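Can a Robot Practice Cleaning Up Before It Gets a Body?

by Jade Friesen

Share this 40 | Comments 2

Hi again! A bunch of you wrote to me over the summer asking how robots learn to do chores. Well, I've spent the last couple of weeks playing with something called the Zerton Practice House, and I think it's the best answer I've got.

First, what is it? The Practice House is a kit for schools and clubs, made by a company called Zadholm. There's no robot in the box. I know! I looked twice. What you get is a workbook, a set of cards and a code that opens a pretend house on your computer. The robot lives in there too. Its name is Clamau, and it's made of math, just like the house is.

A pretend world like that is called a simulation. If you've ever played a video game where you walk around inside a building, you already know how it feels. The computer draws the walls and the floor and the furniture, and it also keeps track of rules, such as "things fall down when you let go of them" and "you can't walk through a table." (Clamau tried to walk through the table on my very first go. The table won.)

So why would anybody teach a robot in a house that isn't real? Think about how you learned to pour your own milk. You probably spilled it. Then you spilled it again, and a grown-up got the paper towels. Robots are beginners too, and they need a LOT more tries than you did. My Clamau had made 1,623 tries at picking things up by the end of my second week, and I didn't need a single paper towel. When a pretend lamp gets knocked over, you press the reset button and it pops right back up where it was.

The job I liked best is called Tidy the Dining Room. Things have been left on the table and on the chairs, and you choose what Clamau should go after and where it should take it. I started with the green and white box, which was sitting on a chair all by itself. Easy, I thought. Ha! You have to tell Clamau which chair, and all four chairs look the same.
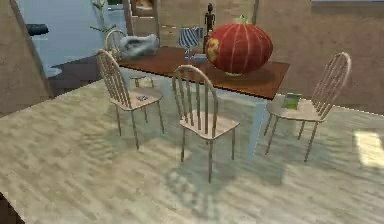
Page last changed: 5 December 2022

See the big round red thing with the green stem? I call it the pumpkin, but my nephew says it's a paper lantern, and we're still arguing. A robot has the same kind of trouble. It has to make a guess about what a thing is before it can decide how to pick it up. You'd hug a pumpkin with both arms. You'd be a lot gentler with a lantern! And that crumpled gray thing at the other end of the table could be a blanket or a bag, and soft stuff like that is hard for robots, because it changes shape when you grab it.

Then there's the light. Look at the bright patch on the floor on the right. You and I can guess it's like sunshine coming in a window, and we'd step on it without thinking. A robot that's new to the world might wonder if it's a rug, or a piece of paper it's supposed to clean up. The people who build pretend rooms put in shadows and shiny spots on purpose, so the robot gets used to them early.

The kit comes with 400 different rooms, and that's a big part of why I like it. If Clamau only ever practiced in one dining room, it would learn that one room by heart and get lost anywhere else. It's like only ever studying one spelling word.

Now for my grumbles. It takes forever to load, long enough for me to make toast. The workbook (Leclerc wrote that part, they do a lot of school books) jumps from super easy to super hard around page 40, so you'll want a grown-up or an older kid nearby for the second half. And the pretend house is a little too neat. There are no crumbs and no dog hair, and my dining table has plenty of both.

Would I get it? For a club or a classroom, yes. If you're after a robot you can hold in your hands, you'll be sad when you open the box, so maybe save up for a different kit.

Something to try at home: ask a friend to be the robot and close their eyes. Now get them to pick up a sock from a chair using only your words. "Go left" isn't enough. How far left? Whose left? Write down the instructions that worked and send them to me, and I'll put my favorites on next month's page.

Write to Jade through the Contact page | © 2022 Jade Friesen | Back to top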